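How a False Notice Spreads, and How to Check One

A rumor is a piece of news that people pass along before anyone has checked it. Some rumors are true. Many are partly true, and some are made up from start to finish. When a town is worried about something, such as a flood or an illness, rumors move faster than usual.

Take the case of the Vovbridge water notice. One morning in March, a message went out to parents at a school in Vovbridge. It said the town's tap water was unsafe and that people from Matubbar Street had made it that way. It had a seal at the top and looked official. By 2 p.m. it had been shared 900 times.

The notice was false. The water office had not written it. The office tests the water every morning, and the test that morning was normal.

A false notice can do two kinds of harm. The first is practical: people buy bottled water they do not need, or stop believing real warnings. The second is harm to a group. The notice blamed the families on one street, and many of those families had moved to Vovbridge from the same country. Blaming a whole group for something, with no proof, is called scapegoating.
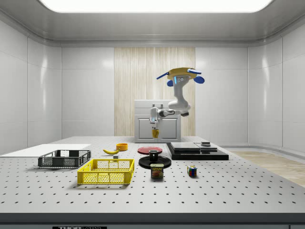 Lev Hrytsenko remembers that his daughter came home and asked whether she should stop telling people which street she lived on. He told her no, and then he called the school.

The school did what a person should do in such a case. It reported the notice to the town. A report is a written record of what happened. It usually has these parts:

What was said or done, in the exact words if possible.
When it happened.
Where it happened, or where it was posted.
Who saw it.
A saved copy.

A report can be made even if no law was broken. Rude words are often not a crime. A threat can be a crime. Deciding which is which is the job of trained adults, and they can only decide about things they have been told. The town of Vovbridge received 31 reports about the water notice. Reading them together, the office could tell that the message had started in one chat group in Tutville and had been copied from there.
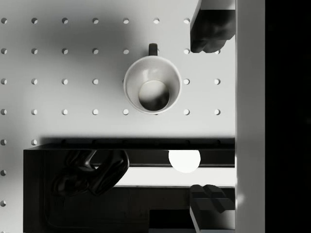
Checking a notice before sharing it takes a few minutes. Start with the source. A real notice names the office that wrote it and gives a way to reach that office. Next, go to the office's own website and look for the same words. Do not use a link inside the message, which may lead to a copy. Then look for a second source, such as the local newspaper. Two sources that both got the story from the same message count as one.

Look at the date as well. An old warning can be true for the day it was written and wrong today.

If the notice cannot be confirmed, do not send it on, even with a question added. Many readers will skip the question. Show it to a parent or teacher.

Words to know

Source: the person or office that information comes from.
Verify: to check that something is true.
Scapegoat: a person or group blamed without proof.
Correction: a statement that fixes an earlier mistake.

Text by Inna Nechyporuk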